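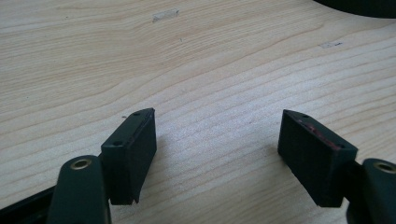
2023-02-15

Chore bench, hanging task. Written up same day so I don't talk myself into being kinder about it later.

Question from Cleiton Meireles at Foltum was whether the hand gripper is good enough yet to be worth teaching household jobs with, laundry first. My answer before we began was no. My answer now is mostly no.

1. Bench and pads

Pale wood top, same as before. Bits of tape still stuck to it in places, must get a scraper on those. If we ever run a vision model on this bench it will learn to love tape.

The pads are plain rectangular blocks, two small screw holes on the top of each. Reddish marks on the inner edge of the right one. Need to look at whether that is wear or something picked up, as it matters for grip on cloth and I don't want to guess. Brass-lined holes in both arms.

2. Open position before an attempt

Cleiton wanted the pads left wide, aimed at the target, with a pause before closing. Fine, but a person folding shirts doesn't pause. The Walimen write-up he keeps sending me does the same thing and then leaves the pauses out of its timings. I asked Evangelista for their raw times in September and am still waiting.

Dark rounded thing left towards the back of the table, pads open and facing it. Bare wood between the tips, pale flecks on the inner faces. Wipe them before the next lot. 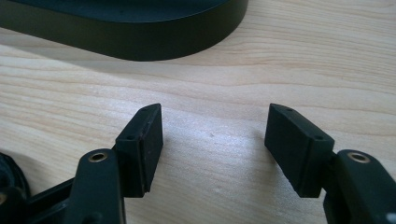 3. Cloth on the peg bar

Long flat bar with rounded ends, four pegs, one black cloth. This is the nearest we have to a real chore and it is still a long way from a hallway with coats in it. Black cloth on a black bar with black pads is also a rotten choice for anyone trying to see what is going on. Use a light one next time.

What I would call "hung" - cloth on the peg, pads clear, stays put for 12 seconds. Cleiton would call it hung as soon as it is round the peg. We did not settle this. Bunched and twisted at the top is not how I'd leave a tea towel, and my mother would have had words.
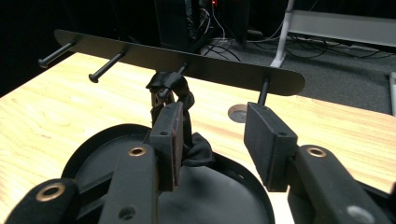 4. Where that leaves us

- Vurkudis quote for softer pads: 2,069 for the set. Not until the marks are explained.
- Agree the meaning of "hung" in writing.
- Cleiton to try a damp cloth. I expect trouble.
- Shop-floor version (rags onto hooks) can wait.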